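**1.** I want to write some posts about films that I watch again. My family says I have a problem. I say I have a system.

**2.** The film I know best is a small western called *Bedoya*. I saw it first when I was 18, in a cinema with bad seats, and I did not understand half of the English. I understood the horse very well.

**3.** In the second year I could follow the sheriff. In the third year I could follow the sheriff's brother, who speaks with his mouth closed. For me this film was a language course with guns.

**4.** My friend Merike Kivi cannot watch any film twice. She says that she already knows the end. But I know the end of my favorite song too, and I still play it in the car.

**5.** Now the submarine film, *Trullness*. The first hour is slow and people leave. Please do not leave! The scene with the broken radio comes just after, and I have seen grown men hold a cushion during it.

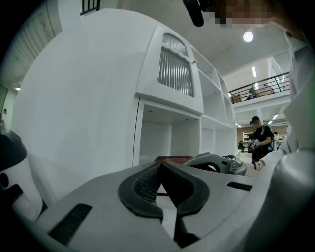
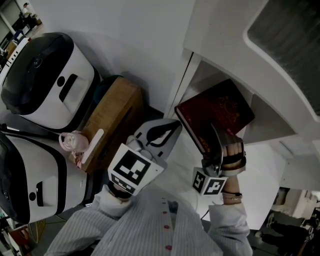
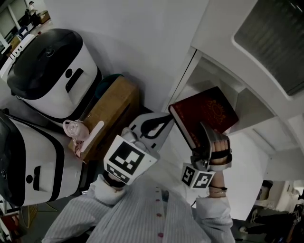 **6.** The prop I love most in any film is the captain's log in *Trullness*. He writes in it at the start, he hides it in the middle, and at the end his daughter reads one page and closes it. I always pictured it as a dark red hardcover with a faint gold circle on the front, like the one going toward the white shelf in the last photo. In the film it is plain and green. I had to stop and go back to check, and I was a little disappointed.

**7.** Percy Correa asked me yesterday which version to watch. There are two. The long one has the dinner scene, where the cook tells everybody about his village. Take the long one. The short one makes the cook look like a man who only carries soup.

**8.** For a rainy evening I recommend *Falard*. It is about a retired boxer who must drive a truck over a mountain. There is very little boxing. There is a lot of mountain.

**9.** I have one complaint about *Falard* – the music. Each time he changes gear, there are trumpets. My neighbor Édgar Chávez likes the trumpets and we have agreed to not discuss it anymore.

**10.** I tried also the new one with the bank robbery, *Cirnier*. I watched it in August and I remember a blue car and a long telephone call. Maybe it needs a second time. I was tired and I was ironing.

**11.** Some people keep a list of all films they have seen. Carla Hijazi has 1,404 in hers, with stars and dates. I looked for *Bedoya* and she gave it 3 stars. We are still friends, but I think about it.

**12.** My rule for the remote: if one of these films is on television, I stay, even if only the last ten minutes are left. I have the disc of *Bedoya* on the shelf, with no advertising in it, and I still watch it on television with the advertising. I cannot explain this to my husband.

**13.** Please send me your own films for watching again. Westerns first, then anything with a boat. No musicals for now, my sister sends me enough of them.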